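# A place for the domed ones: an afternoon sorting nuts and bolts with Ok-hee Seo

Ok-hee Seo keeps her fixings in smoky grey boxes with clear dividers, and she'll open one for anyone who shows the slightest interest. 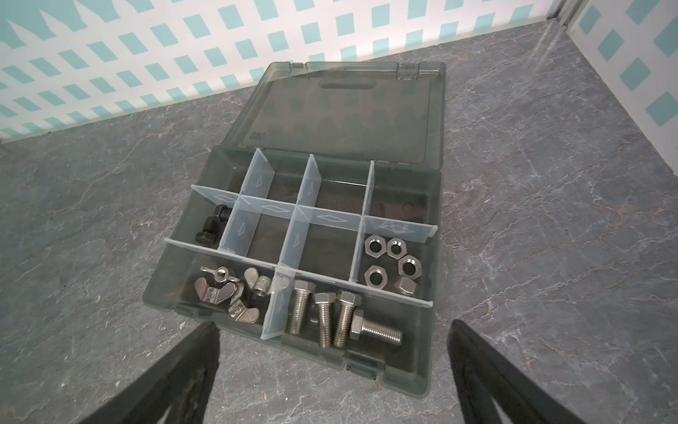
Gun-woo Pyo reckons the jam jar did more damage to home repairs than rust ever has, and told me so before I'd got my coat off. Once a bolt goes into a jar, he says, you've bought it for the last time and you'll also buy it again next month. Ok-hee laughed at this, though she obviously agreed, and put the kettle on.

I'd come to Zakmont to talk to her about the Uruta sorting afternoons, which have been going long enough now that people travel in for them (I was one of three who'd come on the train). The idea is wonderfully plain. You bring your tin, your jar, your biscuit tub, your carrier bag of bits from the bottom of the cupboard. You tip it out on a tray. You sort it, with help, and you go home with it in a box you can see into. That's the lot, and I can't remember when I last enjoyed an afternoon more.

"I started with my father's tin," she said. "It was a toffee tin and it weighed as much as a cat. I was going to throw it away, I had it in my hand at the bin, and then I thought, I'll just see what's in it. And I was there till it got dark."

What was in it?

"Everything! Curtain hooks. A key. Cup washers from a wardrobe we don't have any more. And under it all these beautiful nuts, completely good, and I'd been to the shop that same week and paid for a packet of the same ones."

She did count them in the end, because her sister bet her that she wouldn't. There were around 1000 pieces in the toffee tin, and it took her most of a weekend. She still talks about that weekend the way other people talk about a walking holiday.

## Bolts first, then nuts

I asked how she begins, expecting some sort of system with colours. She begins with the bolts.

"Bolts are easy to pick up and they look different from one another, so you feel you're getting somewhere. If you start with washers you'll give up before tea. I've seen it happen."

Her own first pass is by what the thing is. Bolts together, nuts together, washers in a saucer, and anything with a point goes well away from the rest. Only after that does she look at size, and only after size does she care about finish. She likes black bolts kept apart from bright steel, partly for neatness and partly because she finds they're nearly always wanted for different jobs. Black ones for her are bed frames and shelving brackets. Bright ones are for the garden bench and anything that lives near the sink.

Then the nuts. I hadn't known there was so much to say about nuts, and I mean that as a compliment.

"People think a nut is a nut. But take the domed ones, the cap nuts. They go where your hand goes, or your knee, or where a child is going to be running about. It covers the end of the bolt so there's nothing to catch on. If I'm sorting quickly I'll let them sit in with the ordinary ones of the same thread, and then when I've got time I give them their own place."

Doesn't that bother her, the mixing?

"No, no. You must let it be a bit wrong for a while. If you make it perfect on the first day you won't want to touch it, and then you'll put the next loose nut on the windowsill."

I have a windowsill like that. I think everyone in the room did.

## The shallow box

She is very keen on shallow boxes, and after an hour with her I am too. A deep tub makes you dig. In a shallow compartment you can push things about with one finger until the one you want comes to the front. She likes a see-through lid, even a dark one, and she likes dividers you can see through as well, so the light gets into the corners.

"And leave some empty," she said, tapping the table. "This is the part people can't bear! They get a box with all these lovely compartments and they want to fill every one. So they put two screws in one and a rubber band in another, and a battery. And then the next time they mend something they come home with a handful of bolts and there's nowhere for them to go."

Her rule is that a new box should go home with a good part of it bare. She leaves the back rows for what hasn't turned up yet and uses the front and middle for the things she reaches for. When a compartment gets crowded she splits it, and when one has sat untouched for a year she asks herself why.

Ha-rang Geum, who was sorting beside me, had brought a whole drawer with her, the actual drawer, wrapped in a bath towel. She wanted to know what you do with the things that don't match anything else at all. Ok-hee has a saucer for those, and the saucer has a name: Na. It was a joke from a form (not applicable, N/A) which somebody read out as a word, and it stuck.

"Everything that's a mystery goes in Na. At the end of the afternoon we pass it round. It's amazing how often someone says, oh, that's off a pushchair, that's the foot of a kettle. We had a little brass thing once which went round the table for months. Then Gil-soo came and he took one look and said it was from an umbrella."

Was it?

"I don't know! But he was so sure that we all believed him."

## Finding out what size it is

The part I'd been dreading was the measuring. I've never been able to tell one thread from the next by eye, and I'd always supposed that proper people could.

They can't, it seems, or at any rate Ok-hee can't, and she's cheerful about it. She keeps a piece of board with a row of known bolts standing up in it, thread upwards, each with its size pencilled beside it. You take your unknown nut and try it along the row. If it spins down with your fingertips, you've found it. If it bites after half a turn, it's the wrong one, and you stop there and move along.

"Never force it. If you need a spanner to find out whether it fits, it doesn't fit."

For bolts it goes the other way about, with a strip of nuts glued along a ruler. Gun-woo made both of them out of offcuts and is modest about it to the point of leaving the room. I thought they were marvellous. I've since made the nut strip for myself, rather badly, and it works every time.

Length she does measure, with an ordinary school ruler, from the underside of the head to the end of the thread. She admits to being fussy here. She once mended a gate using a bolt that she'd thought was 62 millimetres long, and it was 61, and "it made no difference whatever, but I knew."

## The table at four o'clock

By four the table had gone quiet in the way tables do when everyone has something small to do with their hands. The sound of it is lovely, all that ticking and sliding. People talk without looking up. I heard about a hip operation, a disputed hedge, and a very good way with aubergines.

Jae-in Yeom had finished his own tin and moved on to helping with the drawer. He told me he comes each time even though he ran out of things to sort in May. "I go through my neighbours' now," he said. "I ask them nicely. They think I'm doing them a favour."

Ok-hee sees plenty of that, she says. The sorting is useful, and she can point to the things it has mended: a Hitura standard lamp that had leaned for years for want of one nut, a cot, the hinge on the door of the very room we were in. But she thinks most people would come regardless.

"It's a job that gets finished. I was a school secretary, and nothing there was ever finished, you only got to the end of the day. With this you have a heap, and then you have no heap. I still get a thrill from it. I do! When the last ones go in and you can see the bottom of the tray."

I asked whether she labels her boxes. She pulled a face.

"I did for a while. I had the little printer. But you look through the lid and there they are, bolts. Why would I write 'bolts'?"

Sizes, then?

"Sizes, yes, all right. On a scrap of paper, tucked in with them. Pencil, so you can change your mind."

## If you'd like to start at home

She was happy for me to pass on what she tells newcomers, and I've put it down more or less as she said it.

- Tip out on to a tray with a rim, and put a cloth under the tray. Bits bounce.
- Take out anything rusted solid or bent, and don't be sentimental. Take out the keys too, and try them in your own doors before you get rid of them.
- Bolts first. Washers last, with the radio on.
- If you find a nut already on its bolt, leave the pair together.
- Keep a mystery saucer, and give it a name if you live with other people, so they know it isn't rubbish.
- Stop when you're hungry.

My own contribution was an old cocoa tin, and I'd been rather ashamed of it. Ok-hee tipped it out, spread the heap flat with the side of her hand and said, with real warmth, "Oh, you've got some good ones." I can't tell you how pleased I was. I went home with the bolts and most of the nuts done, and the washers in an envelope for next time.

The Uruta table runs in the afternoons at Zakmont, and tea is provided. Bring your own tin. If you've got a tray with a rim, Ha-rang asks that you bring that as well, as hers is spoken for.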